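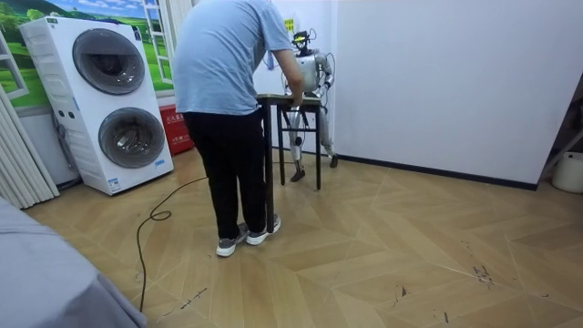

Table co-carry, pickup end. Attached by Soo-ah Cha.

Trasturo tracker, issue 847
Component: grasp-phase policy (Umier)
Status: reopened, again

Reported by Melina Katsaros
Since the September merge the policy won't commit to a lift. It gets both hands to the table edge, then hovers in the pre-lift state until the timeout. Logged as "partner not ready". The partner was me, and I was extremely ready. 40 trials, 4 clean lifts. The old checkpoint, same table, same room, never did this.

Soo-ah Cha, 10:15
Can't be force sensing, I zeroed the wrists before each block. Suspect the partner-intent estimate. Will replay the logs with Hovik switched off and see what's left.
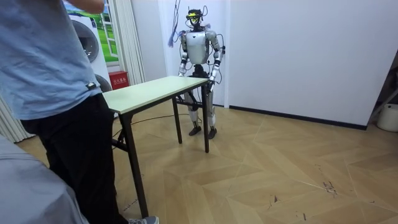 Replay done. With Hovik off, the lift triggers nearly every time, including a few where Melina had let go, so please don't call that a fix. The estimator waits for a downward load from the human side before it believes anyone is there. Melina holds a table very politely. I lean on it like a bar at closing time, and my trials pass.

Morfudd Craddock, 11:40
So our result so far is that the method works for people with bad posture. Can we get that past a reviewer? What does the head view show at the moment of decision?

Soo-ah Cha, 11:52
Fingers on the far edge, both sides, perfectly good view of them.
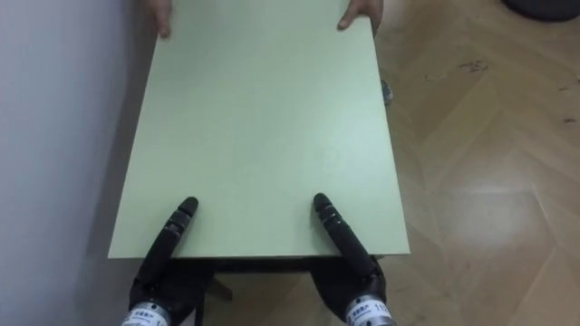

The vision branch agrees there's a partner. It then gets outvoted by the load term, whose weight went up in the merge. Commit message: "minor tidy".

Yasmine Ait Brahim, 13:05
The minor tidy was mine. Sorry. I was copying the Bevan settings across, and Bevan only ever carried crates. Reverted on branch 668, load term now gated by hand detection. Please rerun with at least two people of differing manners.

To do before closing:

1. Rerun the full block with Melina at the human end, light grip, no leaning.

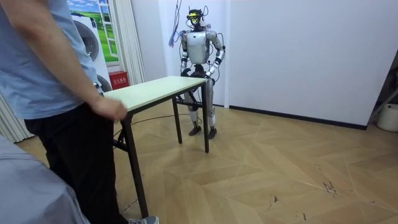 2. Same again with Kulap Wiriya, who hasn't seen the logs and shouldn't.

3. Add a let-go condition. If it lifts with no partner, the ticket stays open and Yasmine buys lunch.

4. Put the load weight in the methods section this time – Morfudd to check.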